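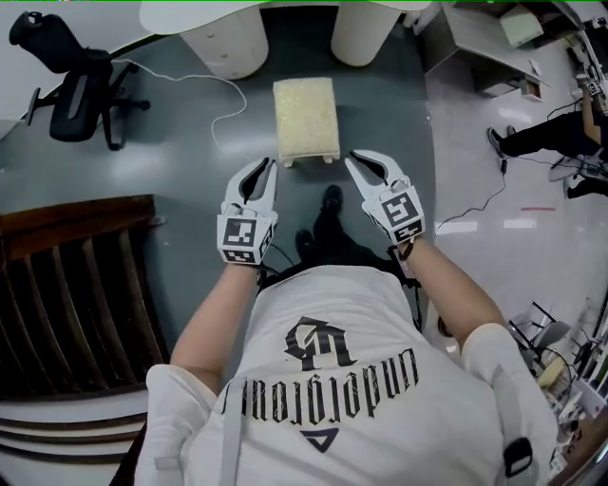

Figure 1. Footstool, pedestal table and change of floor finish.

Unit 3674: Furniture and Floor Surfaces in Shared Interiors
Handout 4: Low and loose items

Read before the February practical. Bring a tape measure, a soft pencil and the blank survey sheet from Handout 3. The plan sheets for the Lellance and Fludside rooms will be given out in the session.

4.1 Scope

Handouts 2 and 3 dealt with fixed items: walls, built-in storage, doors and their swing. This handout deals with items that stand on the floor and can be moved by one person without tools. It also covers the floor itself where two finishes meet, and any cable that crosses it.

A loose item is recorded where it is found. Do not tidy the room before the survey. If an item is moved during the survey, enter the original position first and mark the later one with a dashed outline.

4.2 Terms used

Low item: an item whose highest point is below the seat of a standard task chair. Footstools, floor cushions, crates and plinths are the usual cases.

Footprint: the area enclosed by the outermost points of contact with the floor.

Plan outline: the shape of the item seen from directly above. For a footstool with legs set in from the edge, the plan outline is larger than the footprint. For a table on pedestals the difference can be very large.

Clear way: an unobstructed strip of floor between two points. For the exercises in this unit the clear way is taken as 1000 mm wide. This is a working figure for the drawings and should not be quoted as a requirement elsewhere.

Finish line: the line along which one floor finish stops and another starts.

4.3 Footstools

The footstool in Figure 1 is of the common rectangular pattern, with a cushioned top and short legs. Three dimensions are recorded for this type: length and width of the top, and height from floor to the top of the cushion with no load on it. Measure the height at the middle of a long side. Cushioned tops are often slightly domed and the centre reading will be higher than the edge reading. Enter the edge reading.

Leg height is recorded separately. It decides whether the item can be cleaned under with a flat mop head, and whether a cable can run beneath it. Where the legs are too short for either, write "closed" in the column headed U.

Colour is entered in two parts, top and legs, each with a plain word and a note of light, mid or dark. The contrast column is then filled in by comparing the top with the floor directly around it. A pale yellowish top on dark grey flooring is entered as light on dark. The same stool moved on to a light grey floor would be entered as light on light, and the contrast column would have to be done again. This is the main reason for recording loose items together with the finish they stand on.

Patterned and speckled coverings are entered by their general colour as seen from standing height. The pattern goes in the remarks.

A footstool has no front. For orientation, give the angle of its long side to the nearest straight wall. If there is no straight wall nearby, use the finish line.

4.4 Tables on pedestals

A curved table top carried on cylindrical pedestals is surveyed in two passes.

First pass: the pedestals. Fix the centre of each by two measurements to known points and record the diameter. Pedestals are drawn in solid line.

Second pass: the top. For a curved edge, take offsets from a straight base line laid along the floor, at equal intervals. An interval of 20 cm is enough for the curves met in this unit. Drop a plumb line from the edge for each offset. The top is drawn in a thinner line than the pedestals, since it is above the floor and does not block it at foot level.

Students regularly draw the top only. The plan then shows the whole area as blocked, when in fact a low item can be pushed well under the top, or stand partly under it. The opposite mistake, drawing the pedestals only, was made on several Fludside sheets last year and gave clear ways that ran straight through a table.

With white pedestals and a white top, the underside of the edge can be hard to pick out from above. Work from the side.

4.5 Wheeled chairs

A wheeled chair has no fixed position. It is recorded by the circle within which it normally turns, centred on the column, with a short line for the direction in which the seat was facing. Armrests are included in the plan outline. A mesh backrest is recorded as a back like any other; the material goes in the remarks.

Note the finish under the castors. Where a chair stands close to a finish line, state in the remarks whether the turning circle crosses it. Castors behave differently on hard glossy tile and on a matt or textile floor, and the chair schedule supplied with the Wiegand exercise has a separate column for castor type.

4.6 Cables on the floor

Cables are drawn in plan along their whole visible length. Do not straighten them. A thin cable lying in a loop takes up more floor than its length suggests, and the drawn loop shows how much slack there is to work with.

For each cable record:
colour, and colour of the floor beneath it
point at which it comes into view
point at which it goes out of view
items it passes in front of, behind or under
any crossing of a clear way

In Figure 1 a thin white cable passes behind the footstool. On the sheet this would be entered as "behind, F1", with the viewing position marked by an arrow on the plan. "Behind" has no meaning without the arrow. Marks are lost every year for leaving it off.

What the cable serves is recorded only if both ends have been traced. If one end has not been traced, write "not traced" and leave it. Guesses based on the nearest appliance are not accepted.

White cable on dark flooring shows up well at a distance. It may be much harder to see where it continues on to pale tile, and a crossing near a finish line should be given its own remark.

4.7 Finish lines

The finish line is set out before any loose item. It is drawn as a chain line across the full width of the room, with the name of each finish written on its own side.

Record for each finish: colour, sheen (matt, satin or glossy), and unit size if it is laid in tiles. Sheen is judged with the room lights on. On glossy tile the reflections of overhead lights will be visible from most standing positions and move as the observer moves. Take the reading from at least two places before entering it.

Check for a difference in level with a straight edge laid across the line. If the straight edge rocks, measure the gap at its widest. If no difference can be felt or measured, enter zero. An empty box will be read as not checked.

4.8 Slatted and panelled items

Wooden panels and shelf parts with slats are common in shared rooms and are often found lying down or leaning. Record the face that is uppermost, the direction of the slats and whether the item is fixed to anything. If its use cannot be established, describe it by form: "dark brown panel, slatted". Do not name it as a screen, bed base or shelf unless it is clearly one.

4.9 Order of work

Finish lines
Walls and fixed items
Pedestals and legs
Table tops
Low items
Wheeled chairs
Cables
Clear ways

Clear ways come last. They are what is left.

4.10 Exercise A

On the Endero plan sheet, which represents a room 3000 mm by 4500 mm, set out a finish line parallel to the short side. Place one curved table on two pedestals, one footstool and one wheeled chair so that a clear way runs from the door to the far wall. Then add a single cable from the wall socket to the table without crossing the clear way.

Hand in the drawing with the completed survey sheet attached. Scale 1:20.

4.11 Exercise B

Repeat Exercise A with the footstool moved to the other side of the finish line. Redo the contrast column only. State in one sentence whether the new position is better or worse for a person entering from the door, and by which entry on the sheet you judged it.

Handout 5 covers shelving and wall-hung items.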